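Ticket 656: Right arm stops during pick, "position error" on wrist joint
Opened by: Ileana Nistor, Villton site
Opened on: Wednesday, April 1, 2020
Product: Claleck two-arm cell, controller software 8
Priority: High
Status: Waiting for supplier

Problem
The right arm stops by itself in the sorting task. It goes down to the cube, waits a moment, and then the controller shows "position error, wrist". The left arm continues to hold its position and gives no error. After a reset the task runs again, sometimes for one hour, sometimes only for a few cycles. I have the same error in the log from October, but then it came only once and we closed it. 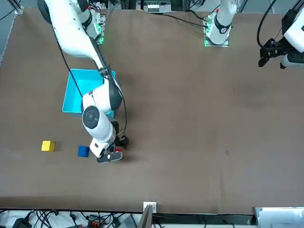
Right arm at the blue cube, left arm away from the cubes.

What I tried
1. Restarted the controller. No change.
2. Made a new zero calibration of both arms. No change.
3. Lowered the speed limit from 600 to half. The error comes later but it still comes.
4. Ran the same program without cubes. I had the error also in this case, so I don't think the weight of the part is important.
5. Checked the gripper approach with the wrist camera. I wanted to be sure that the fingers do not push on the part when they come down.

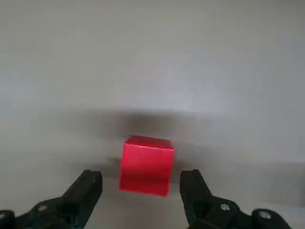 Wrist camera, red cube between the open fingers, no contact.

The approach looks good to me. There is a gap on both sides and it is of similar width. For this reason I do not suspect the gripper offset.

Reply from Zestska support
Please check the cable that runs along the right arm. If it is too short at the elbow, it can pull on the wrist plug when the arm stretches. Please also send the error counter of the wrist joint.

Update from Ileana Nistor
The counter shows some 4,000 communication errors on the right wrist. On the left wrist it shows 8. I switched off the power and moved the right arm by hand through the whole path. Near the lowest point I felt that the cable becomes tight at the plug. I opened one clip and gave it more length. The cell then ran all afternoon without a stop, but I don't want to call it solved, as the plug itself feels loose.

Until the new cable arrives, please nobody reaches over the table while the drives are on, also when the arm looks stopped. Mr. Bălan has informed the second shift.

Next step
Zestska to send one wrist cable with plug. I will change it and read the counter again after one full day.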